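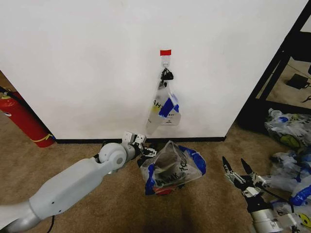 Hadum bag-hanging trial: questions about the left arm fault

Updated January 2020

What is fault 2886?

It is the code the Hadum controller logs when an arm is still being told to move down but the wrist has stopped moving. In practice the fingertips are pressing on the floor. The controller should stop the arm as soon as this happens. Before the update it waited for the end of the current move first, so the arm kept pushing.

What went wrong at Keogh?

The left arm went down for a bag on the carpet, missed the edge of the film and pushed its fingertips into the floor. The operator hit the emergency stop. The arm held its position, as it is meant to, with the fingertips still loaded against the carpet. When the stop was released the arm jumped upwards a few centimetres and hit the forearm of the right arm. No one was hurt. The damage was a bent fingertip and a cracked bracket.

Was anyone inside the marked area?

Yes. Our site lead, Treasa Moriarty, had stepped in to look at the fingertips after the stop was pressed. She was beside the right arm when it was released. She should not have been able to be there with the arms powered, and the rules have changed because of it.

Why does it misjudge the floor?

Clear plastic bags are hard for the depth camera. It often sees straight through the film to the carpet, or picks up a bright reflection and gives a height that is wrong. Printed parts of a bag read much better than plain film. The Astau software averages the heights over the whole bag, so a bag with a lot of plain film facing up can come out lower than it is.

Does this affect hanging the bag as well as picking it up?

Not in the same way. The hook position is taught by hand before each session and is not worked out from the depth image. We have had bags slip off the hook and hooks come off the wall, but those are logged separately and don't cause 2886.

Can it happen on the right arm?

Yes, the two arms run the same code. We have seen it less on the right.

What has been changed?

The arm now stops on contact without finishing the move. After any 2886 the controller backs off the load slowly before it will accept a new command. The force limit for downward moves has also been lowered, which means you will see more stops than you used to. That is expected.

What do I do when 2886 comes up?

Stay outside the marked area. Press the emergency stop if the arm has not already stopped. Look at the wrist load on the operator screen. If it is above zero, do not release the stop. Call the site lead, who will isolate power and support the arm by hand before anything is moved. Write down which arm it was and whether the bag was flat, folded or bunched up.

Can I just move the bag and keep going?

No. Even if the arm looks like it is hovering, the load may still be there. Bags are moved only with power isolated.

Do I need to check the grippers afterwards?

Yes. Open and close the Bravetti gripper by hand with the power off and look along both fingertips. If they don't meet evenly, swap the pair. Don't bend them back. Check the screws on the white brackets too, and look for cracks near the screw holes. Fingertips are good for up to 2000 cycles in normal use, but one hard floor contact is enough to replace them.

Our unit has the old software. Can we still run it?

Not for floor pickups. You can run it with bags presented on a table if the downward limit is set by hand and checked by a second person.

When will floor pickups go back to full speed?

We plan to review this in March, using the logs from all sites. Until then, leave the speed setting at half.

Who do I report a fault to?

Treasa Moriarty, on the same day, using the fault form in the site folder. Attach the controller log. Please don't clear the log first, even if the screen asks you to.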